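Minutes of the residents' meeting, Ngau Court
Held in the ground-floor common room, August, 7 pm
Subject: the Brodell proposal for the laundry room, and matters arising

The chair's seat was taken by the resident from the second floor, as before. The minutes are taken by the resident opposite the lift, who was also the only one to have read Brodell's paper to the end and does not claim to be neutral about it.

## 1. Minutes of the last meeting

Agreed, with one correction. The last minutes said residents "welcomed" the idea of new washing machines. Several people said they had done no such thing. They had asked what was wrong with the old ones. "Welcomed" is changed to "heard about".

## 2. Matters arising

**Bike store lock.** Still sticks. The managing agent says it has been looked at. The meeting asked what looking at it had involved. No reply yet.

**Cinex parcel lockers.** Cinex wrote again to say its lockers would be "cost neutral" to the building. The letter does not say who pays for the electricity or what happens to the bench by the front door. The secretary is to ask both things again, in shorter sentences this time.

**Gutter over the rear entrance.** Cleared. It has not rained hard enough to say whether that was the trouble.

## 3. The Brodell proposal

The main business. Brodell offers to take out the present coin machines and put in 5 new ones, which would be paid for by a phone app called Ullora. Residents would pay for each wash and Brodell would keep the takings, less a share paid into the building fund.

The points below were raised. They are given in the order they came up, which was not a very good order.

**The saving.** The paper says the building would be better off by £413 a year. It was asked how this was worked out. The sum takes the present repair bill, which was high last year owing to one burst hose, and supposes that every year would be like that. Take the hose away and most of the saving goes with it. One resident thought this was unfair to Brodell, as old hoses do burst. The meeting accepted that they do, but wanted to see the bills for earlier years before believing in the figure.

**The survey.** Brodell says 83 per cent of residents in "similar buildings" prefer paying by app. The paper does not say which buildings, how many people were asked or what else they were offered. If the other choice was a machine that only takes exact change, the result isn't worth much. Brodell's representative had been invited to come and explain but sent a leaflet.

**The app.** Ullora wants a name, an email address and a bank card before it will start a wash. It also keeps a balance, topped up in fixed amounts, and the leaflet is silent on whether a leftover balance can be had back on moving out. Two residents do not own a smartphone and do not want one. A card reader was suggested. The leaflet mentions one "on request", with no price.

**Price per wash.** Held at the present level for the first year. After that it may be "reviewed in line with costs". It was asked whose costs. It was also asked whether a review had ever been known to bring a price down. Laughter, and the question was left in the minutes by request.

**Length of the agreement.** Seven years, with a charge of £500 for leaving early. The charge is on page nine. The saving is on page one.

**In favour.** For fairness, the case for the proposal was put at some length. The old machines are noisy, one of them walks across the floor on a fast spin, and getting coins is a nuisance now the corner shop won't give change. New machines would use less water. The meeting agreed with all of this and noted that it is an argument for new machines, from whoever sells them, and has little to do with this contract.

**Vote.** To put off any decision until the questions have been answered in writing. Carried, with two against, who would like to get on with it.

## 4. The drying room

The dehumidifier has been moved back to the inside wall. Opinion was divided on whether it does anything. It was pointed out that the room felt no drier with it on, and then that the window had been open the whole time. To be tried again with the window shut before anyone spends money on a bigger one.

Complaints about washing left on the lines for days were heard once more. A sign was proposed. There are already three signs.

## 5. Lost clothing

Things keep going astray between the machines and the lines. The box by the door was meant to deal with this and has become a place where odd socks live. A resident proposed emptying it once a month, and this was agreed for one month to see if it works. The minute-taker doubts it will. 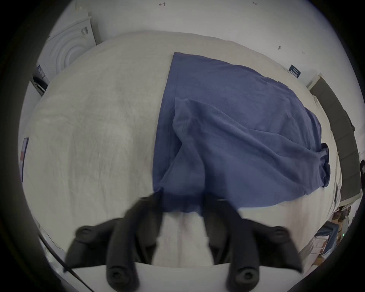
## 6. Letter to the managing agent

The following questions are to go to the agent, who is asked to get answers from Brodell and not to summarise them:

- The repair bills for the laundry room for each of the last five years.
- The names of the buildings in the survey, and the question as it was put.
- What a card reader would cost, and who would pay.
- Whether unused Ullora credit is paid back.
- Whether the agent gets any fee or commission if the contract is signed. (Added at the end, after a pause.)

It was also agreed to ask for a price from at least one other firm. The agent has said before that other firms are "not active in this area". No one present knew how that had been found out.

## 7. Any other business

The hall light on the timer goes off before a person with shopping can reach the second landing. To be reported again.

The offer of a free trial of scented drying sheets, included with the Brodell leaflet, was declined.

Next meeting when the answers come, or in six weeks if they don't. The meeting closed at 8.40 pm.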